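Notes on structure in the Wemby books, thread. I finished the third draft of the continuity file this month and want the main decisions in one place. Spoilers for Volume 1 only. Volume 2 is mentioned where the timeline requires it.

Basic setup for anyone new. Wemby is a port town on an inland sea. The sea drains once every 51 years and stays drained for a single night. Firus, age eleven, is apprenticed to the bell keeper and is the only person who remembers the last draining. She was not alive for it.

That contradiction drives the plot of Volume 1. Readers of the early chapters wanted it resolved by chapter four. It is resolved in chapter nineteen. I moved it once, to chapter twelve, and the middle third stopped working, so I moved it back.

Terminology. The draining is called the Timevent in the town records and "the low night" by everyone who fishes. The records use Timevent as one word, capitalized, no article. Characters who say "the Timevent" are from outside town. This is consistent in Volume 1 except for one line in chapter seven, which is an error and will be fixed.

Vieira is the lighthouse, not a person. I get this question often enough that the map now labels it twice. It is called by name because the town charter lists it as a resident and taxes it. In chapter two Firus delivers the tax notice and reads it out loud at the door, and that is the first time the lamp answers.

The lamp communicates by interval only. Short gap is yes, long gap is no, steady light means it declines to answer. I did not give it a full code. A full code would let it explain the plot, and then Firus has nothing to work out. 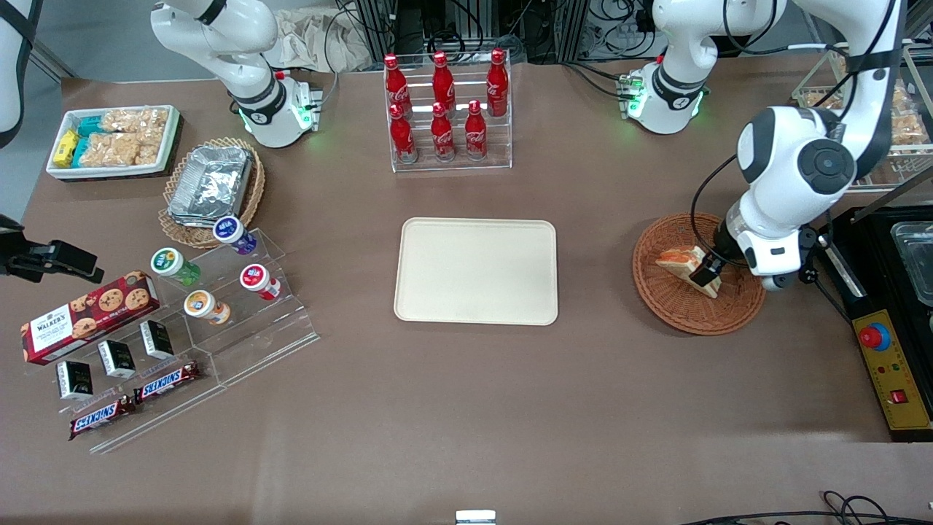 The charter also limits what Vieira can be asked. One question per night, asked from the landward side. Volume 1 covers 227 nights. Firus asks a question on fewer than half of them, and the appendix will list each one with its answer and chapter number.

The appendix took longer than any chapter. Two questions turned out to be duplicates with different answers. One was a drafting mistake. The other I kept, and it is now the reason she stops trusting the lamp in part three.

Word counts, for people who track these things. Chapters in part one are short and end on an action. Chapters in part two are longer and end on a document: a tide table, a receipt, a page from the bell log. Part three alternates. The longest chapter is the walk across the seabed.

The seabed walk is 2,967 steps from the harbor stairs to the drowned gate. Firus knows the number before she sets out. The town believes it is 3,000, because the verse that children learn rounds it up. The difference is 33 steps, and what she finds is located inside that difference.

I tested the walk against the map. At the stride length of an eleven-year-old the gate falls just inside the old harbor wall. At the adult stride used in the verse it falls outside. Both versions are drawn on the endpaper map, one solid, one dotted. No caption explains them.

Point of view. Close third on Firus throughout, past tense. The bell log entries are first person and undated. A careful reader can order them by the rope repairs: old rope, spliced rope, new rope. There are two entries with no rope mentioned and they can go in either position without breaking anything.

On the magic. It has one rule, stated in chapter five: the sea returns whatever it was given, but to the wrong owner. Every object that appears on the seabed follows this. The brass key, the left boot, the school slate and the bread knife all have a giver in part one and a receiver in part three.

The slate is the weak link. Its giver is mentioned in half a sentence during the market chapter, and most test readers missed it. I have added a second mention at the start of chapter eight. If it still gets missed I will leave it alone.

Cut material: a subplot about a rival lighthouse across the water, an entire chapter of the tax hearing, and a talking heron. The rival lighthouse comes back in Volume 2. The hearing may be posted separately. The heron is gone.

Volume 2 opens the morning after the low night, with the water already back to the second harbor stair. Firus is still the main character. The bell has a crack in it, and the crack is in the bell log under an entry you will already have read.

Reading age is listed as nine and up. There is a death in chapter one, off the page, and one near-drowning. The near-drowning was shortened in the second draft and has not changed since.

Next task is the pronunciation list. Wemby rhymes with nothing in the text. Firus is stressed on the first syllable. Timevent is said as "time event" with the middle vowels run together, and the fishing families refuse to say it at all.

I will add corrections under this post as I find them. The chapter seven line is already marked.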